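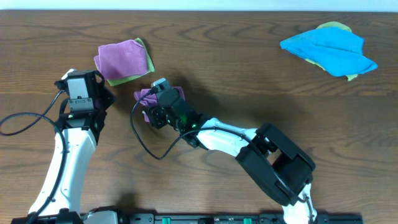
Khurram Abbasi told me to stop reading spec sheets and just drop things. Fair enough, but I can't afford to buy two sets of jaws to drop things with, so I'm asking first.

We have a pair of small white arms on a shared rail, and the job is picking up cleaning cloths and stacking them. The stock grippers close hard enough. The Dratholm sales page says its soft-pad jaws are "made for fabric" and I'd like to know if anyone has tested that on real fabric – the demo clip shows one stiff felt square being lifted again and again. Istudik sells a narrower fingertip for less money and makes fewer promises, which I almost trust more.

What I need to know:
Do the pads get under the edge of a cloth that's lying flat, or do they only pinch what already sticks up?
Can you take the top cloth off a pair without dragging the bottom one along?
Does either one need a different controller? We run Drusero and I'm not switching.

Posted by towel_rack, December 6, 2021

Rajput_bench
Accepted by the poster

I ran both on the same arm in October. 200 picks each, microfiber cloths, one operator, same table. Not a proper study, so treat it that way.

Single cloth, crumpled: no difference worth paying for. Any jaw can grab a lump. If a vendor shows you a lump being grabbed, you have learned nothing.

Single cloth, flat: the Dratholm pads missed 40 times, the Istudik tips missed 13. The pads are thick, so they slide over the edge and push it along. The thin tips go under if you come in at a low angle. Come in straight down and they're no better than the pads.

Top cloth off a stacked pair: both were bad. I didn't keep a clean count because I kept changing the grip height, and after that the numbers mean nothing. My impression is that the stack matters more than the jaw. Microfiber clings to microfiber. If the top one has a fold or a loose corner, aim for that. If both edges line up, you'll get both cloths most of the time.

Drusero ran both for me with no change except the closed position. You have to set that again for each jaw or the servo keeps straining against the pad and gets hot. Watch the cable too. Mine had enough slack to hang in front of the fingers at low angles, and I blamed the gripper for several misses before I noticed. I reran those.

Keep your stock jaws until you've logged your own misses. You may find half of them come from the approach.

marlow_k

Dratholm all the way, had them 2 months, zero problems. Don't overthink it.

towel_rack

Zero problems picking up what?

marlow_k

Sponges mostly

pennyfold

I'd argue with the numbers above a little. Pads wear in. Mine were slick out of the bag and gripped better once I wiped them down with alcohol, and if the test used brand new ones the Dratholm score may be worse than it should be. I still wouldn't buy them for flat cloth.

One more thing to try before spending anything: use the second arm. Have one hold down a corner while the other pinches next to it. It's slower, and the timing on Drusero is fussy, but it got me the top cloth alone far more often than any fingertip did. I have no figures for that, so go ahead and doubt me.

Rajput_bench

They were new, yes. I'll wipe them and run the flat cloth set again when the arm is free.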